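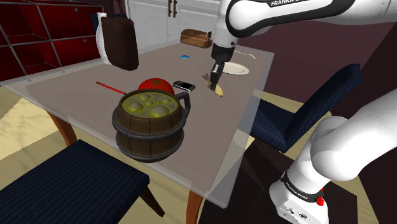 Stokik added all 88 episodes of Parnulgate last week, and I only found out because I was looking for something else. I had my search set to anime from before the simulcast days and there it was, between two shows I have already seen twice. The old discs have been out of print for years and the last full set I saw for sale was 348 dollars with a cracked case. Parnulgate is mostly a show about people sitting in an inn and talking, and if that bores you then the first arc will be hard going.

I watched the first nine episodes over the weekend. The picture is the same transfer as the discs, a bit soft, with some dirt in the opening titles. It looks fine on a laptop and less fine on the TV. The audio is Japanese only. There was a dub of the first arc once, and I would have liked to have it there for my brother, who doesn't read subtitles, but it is not listed.

The subtitles are new. The old ones were by Ans Van Loon, who did a lot of the Oststead releases, and I got used to the way she handled the innkeeper's jokes. The new ones are more literal. Episode four has a long pun about a bridge toll that now just reads as a man saying two unrelated things – I had to pause and work out what was meant to be funny. Names have changed too. The captain was Motaung on the discs and is still Motaung here, but nearly everyone in his crew is spelled differently.

One thing to watch for is the episode order. Stokik has put the two recap specials after the finale, and they belong after episode 60. You can skip both, but the second one has a few minutes of new footage with the captain's sister that gets mentioned later on.

There is no end date on the listing. The last time Stokik picked up a show this old it was gone in under a year, so I'm going to keep to two episodes a night and try to finish before winter. I still have the first two discs from the old set and will compare a few more scenes when I get to the harbor arc.

If anyone knows whether the movie is coming as well, leave a comment. I have never seen it with subtitles of any kind.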